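Pruridau Hand Grippers: A Little Gallery From Candthorpe

Posted 2024-10-02

I've had a pair of the Pruridau grippers on loan since June, and a bunch of you wrote in asking what they look like when they're being used by real people and not floating on a white background on the store page. Fair enough! So this is mostly a picture page, with me talking too much in between, as usual.

Quick recap if you missed my first post. Pruridau is a two-piece kit from a small outfit called Usard. You get a left gripper and a right gripper, you hold one in each hand, and you do ordinary chores with them while everything gets recorded. The recordings then go into training a robot arm to do the same kind of chore. There's no robot in the kit. You're the robot (my wrists can confirm this). The software side is called Shek and it comes with the hardware, no separate subscription, which made me happy after the last kit I tried.

The pair costs $618. I didn't pay that, mine's a loaner and it goes back in the mail when I'm done, but I've tried to grumble about it as if I'd paid.

At the table

We've been working in the big shared room in Candthorpe, and my favorite station there is the vanity. I love it as a test spot for a really boring reason: you stand at it the way you'd stand at a kitchen counter or a bathroom sink, arms out front and a bit down, and if a hand tool is badly balanced you find out in no time. The fancy white furniture is a bonus.

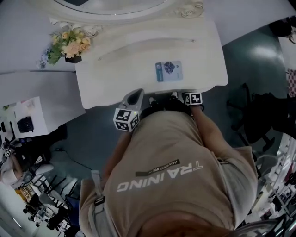
Both hands busy at the vanity, one card on the tabletop.

Flat things like cards are the chore I'd give anybody who wants to test a gripper, by the way. A cup is easy. A stuffed toy is so easy it's almost cheating. But a card lying flat on a smooth top makes you slow down and think about your angle, and your first ten tries will be terrible. My trick is to slide it toward the front until a bit of it hangs over, then pinch. Someone else here goes straight down at the corner with the tips and gets it more often than I do, so what do I know.

The white cubes are the part people ask about most. They're tracking markers, one per gripper, and Shek uses the black-and-white patterns on them to work out where each hand is. Keep them clean! I got hand cream on one of mine in the first week and spent a whole afternoon blaming the software. A soft dry cloth took care of it. The other thing to watch is crossing your arms, where one hand hides the other one's cube and the recording gets a gap in it. Shek flags the gap afterward but won't beep at you while it's happening, and I'd really like a beep.

There's a little green light near the cube too. On my set, green means ready to go, and it's bright enough that I can check it without turning my hand over. Small thing, but I've used kits where the status light was on the bottom, facing the floor, and whoever picked that spot never had to use it.

The business end

OK, the jaws. These come with black rubber pads shaped like a V, and I was a bit snooty about them at first because I'm used to flat fingertips. I've come around. Round stuff settles into the notch and stays there: markers, brush handles, the neck of a lotion bottle. For thin flat stuff you end up working at the tips, and that takes practice. Usard sells flat pads as an extra, but I haven't tried those yet so I'm keeping my mouth shut.

The gray housing is chunkier than I'd like. You get used to the reach after a day or so, but in the beginning I kept bumping things I was sure I'd cleared (sorry, everybody's coffee). If you've got small hands, try to borrow a set before you buy. The grip isn't adjustable and that's my biggest complaint about the whole product.

What I like a lot is the view from the gripper itself. You get the jaw right there in front, and past it whatever your hand is pointed at, and the lens is wide enough to pull in half the room as well. It's great for seeing later why you missed a grab. It also means mirrors, flowers, stairs, coworkers, the lot! One gripper can easily catch the other one going by, like it does in this one, with the oval mirror behind.

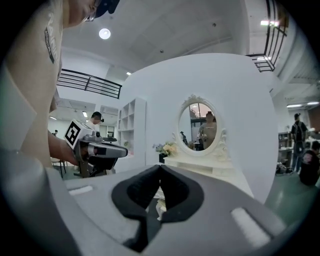 Battery, storage and other dull stuff

I get 90 minutes out of a full charge, with both grippers recording the whole time. That's longer than my shoulders want to go, so no complaints. The charger is one cable that splits in two, and it's too short. Buy an extension.

My loaner came with 128 GB of storage per gripper. I've only filled one once, and that was me forgetting to clear it for a week. Copying everything over to Shek is slow, so I start it before lunch and walk away.

Setup the first time took me 27 minutes including reading the booklet, and I'm a slow reader. After that it's turn on, wave both hands around in front of you like you're directing traffic, wait for the lights, go. The booklet has a nice page on how to lay out a tabletop chore and a very bad page on updating the firmware. Skip that one and follow the steps inside Shek.

Would I buy it?

Yeah, I think so, if I had a project that needed two hands. If you only want to record one-handed pick-ups, it's a lot of money for a second gripper that lives in a drawer, and Usard doesn't sell singles right now. I asked. They said maybe.

I've still got the set for a little while, so if there's a chore you'd like me to try, put it in the comments. Folding socks has been requested already and I'm dreading it.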